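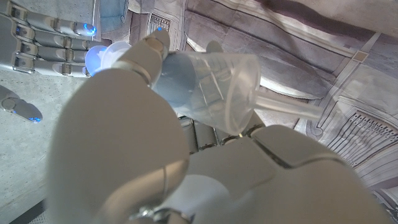
**Equipment review: Grenuvico two-hand manipulation kit**
Otmont Technical Institute, Automation Teaching Laboratory
October 2023

The laboratory purchased the Grenuvico kit in August for its course in two-handed handling tasks. The present review covers the first 400 hours of use and gives particular attention to a grip fault that led to the kit being withdrawn from student sessions.

Setup was satisfactory. The hands were mounted and calibrated in one working day, and the printed manual is clear on wiring, joint limits and the emergency stop. Finger motion is smooth, and rigid parts such as blocks and steel pins were handled reliably.

Thin-walled plastic gave a different result. In a series of 1242 grasps on cups and small measuring vessels, 1085 were completed without incident. Most of the remainder were minor slips. In 30 cases, however, the hand continued to close after the controller had reported a stable hold. Cup walls were visibly bent, and two cups split along the side. The operator's release command was accepted late in every one of these 30 cases, with the longest delay just over four seconds.

The event log shows that the thumb force reading froze at its last value when a finger lost contact with the rim. The controller therefore saw a light grip and added force. No warning was issued. The emergency stop cut power as it should, but the fingers held their position and the cup had to be eased out by hand. Section 6 of the manual does not mention this behavior.

No one was hurt. The laboratory nevertheless regards the fault as a safety matter, as students are expected to reach into the work area between trials.

Grenuvico's distributor, Tomance, answered the first report within three days and supplied a firmware update. The update shortened the release delay but did not correct the frozen reading. A replacement thumb sensor has been ordered under warranty.

**Rating:** Acceptable for rigid objects under supervision. Not recommended for soft or thin-walled containers.

**Conditions for return to student use:**

- Replacement sensor installed and tested on the full cup series
- Force limit set in hardware
- Written release procedure posted at the bench

An addendum will be issued once the warranty part has been tested.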